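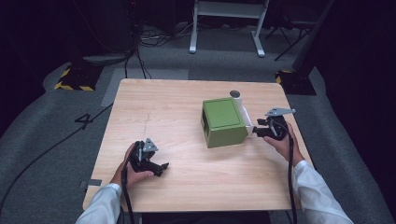 Fig. 7. Green box on the table, square lid panel uppermost.

Section 4: Setting Out the Box

The Ornberg box has a top, and it is the side with the raised square panel. Customers have disputed this by letter.

1. Stand the box on the table with the panel facing up. Keep it 50 mm or more from any edge.

2. Find the small rectangular cutout, low on one side. Leave it uncovered. It is not a coin slot.

3. Check the white hinged piece. It should rise above the box. Do not lift the box by it, however much it looks like a handle.

4. Before moving the box to a new spot, look over the bare wood there. Crumbs count.

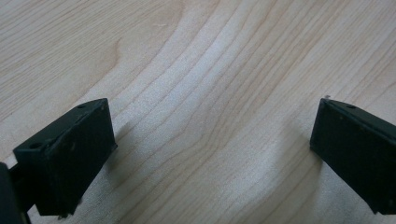 5. Wipe the top along the grain with a dry cloth. Where the grain curves, you may curve too, or go straight and live with it.

Note: Curves, bands and ovals in the grain are how the wood grew. We cannot exchange a table on these grounds. We have been asked 182 times.

CAUTION: Do not use Skondov polish on the tabletop. It leaves a fine shine, and the box will slide across it at the first nudge.

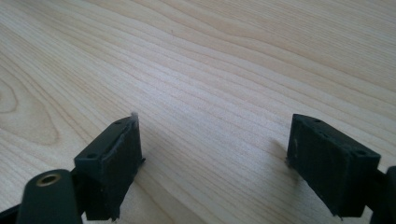 Fig. 8. Oval grain figure at left of tabletop.

6. Replacement hinges are part no. 1274. Order two.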